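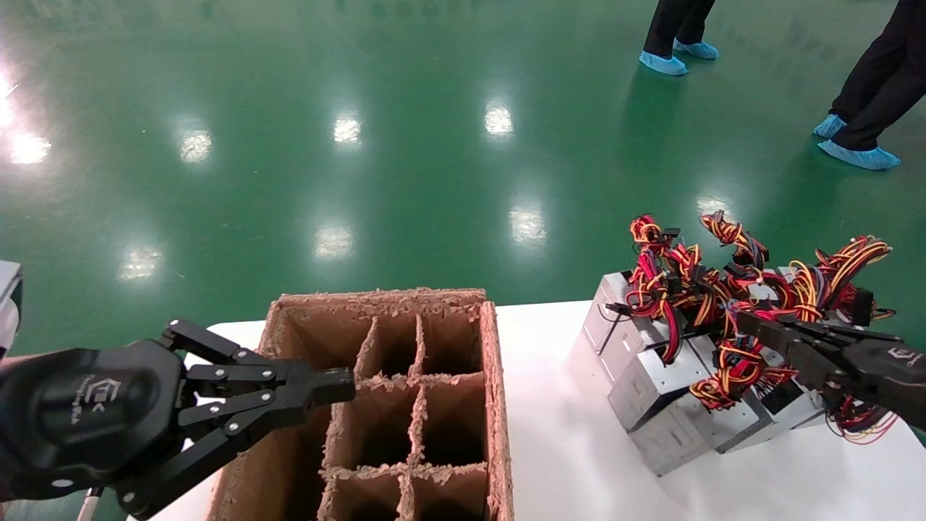 Packers and Sorters Wanted for Power Supply Returns (part time, September start)

Zitano is looking for people to join the packing tables in our Skurlow building. The work is with used computer power supplies. They come to us in mixed lots, and we sort them, arrange the cables and put the units into cardboard boxes with dividers, one unit in one cell. After this the boxes go to our test room on Bielecka Street.

We have 6 places. The contract is for 4 months and can be made longer if both sides wish it.

What you will do

You take the power supplies from the pile on the table and look at each housing for dents, bent corners and missing screws. You write the result on the lot sheet. Good units go into the box, and doubtful units go to the shelf behind the tables, with a paper tag.

You also check the boxes before you fill them. We use the same cardboard many times and the edges become rough. A torn rim is acceptable. A divider that does not stand straight any more is not acceptable, please change it.

The most difficult part of the job is the cables. The units arrive with all their wires attached, and when several of them stand together, the wires of one unit go easily into the loops of the next.
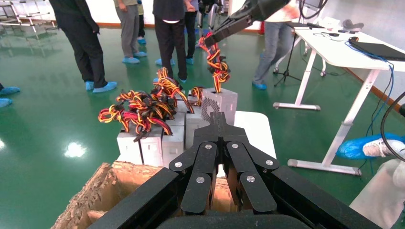
For this reason we ask you to separate the cables first and only then to lift the unit. Never pull a unit out by its wires. Fold the bundle, lay it on top of the housing and put the unit in the cell with the fan holes up. In the first week you will work next to an experienced packer, who will show you how we fold.

Please do not open any housing. Opening and repair are done only in the test room by trained persons.

Whom we are looking for

You do not need experience in electronics. You should have patience with small, repeated work and be able to stand for a large part of the shift. You should be able to read a lot sheet in English. Good near vision is important, with glasses or without. If you have worked before in a warehouse, in a repair shop or in a sewing room, please mention it, we have had good colleagues from all of these.

Closed shoes with a flat sole are required on the work floor. We give you gloves, but some people prefer to fold the cables without them and this is allowed.

What we offer

72 hours of work per month, in shifts of 6 hours. You may choose morning or afternoon, and we try to keep the same shift for you during the whole contract. Training is paid from the first hour. There is a kitchen with a refrigerator on the same level, and the Warkik bus stops near the gate.

How to apply

Please send a short letter and a list of your previous jobs to the Zitano office in Skurlow, by mail or at the front desk. A photo is not necessary. Write in the letter which shift you prefer and from which day in September you are free.

We invite suitable applicants for a trial of one hour at the table. It is paid also if you decide afterward that the work is not for you. We answer every letter, but it can take more than two weeks.

Posted 13 Mar 2022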